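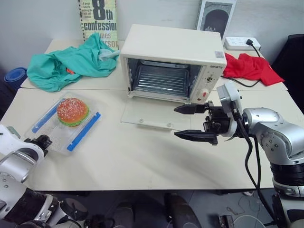 Limcombe Press will publish "The Gruvumholm Uprising: A Political History" by historian Lalit Agarwal in October. The 313-page volume traces the harbor revolt from the grain tax disputes that preceded it to the first elected assembly. One chapter covers household supply under the blockade, when bread was baked at home in small ovens – some no larger than a countertop toaster oven with a single wire rack – and traded between streets. The text draws on 78 interviews and on the court records of the Trondska garrison, opened to researchers after a lengthy appeal.

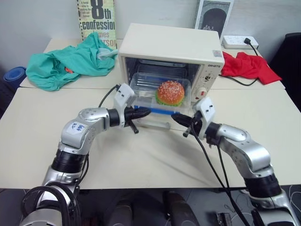 By Jolien Declercq, Limcombe Press Office

The book is divided into three parts and includes 26 maps. Part two reassesses the Afridi Accord, which earlier accounts treat as the end of the revolt. Agarwal dates the end to the dissolution of the military council and prints the accord in full as an appendix.

Review copies are available on request from the press office. The index and source notes will also be posted online.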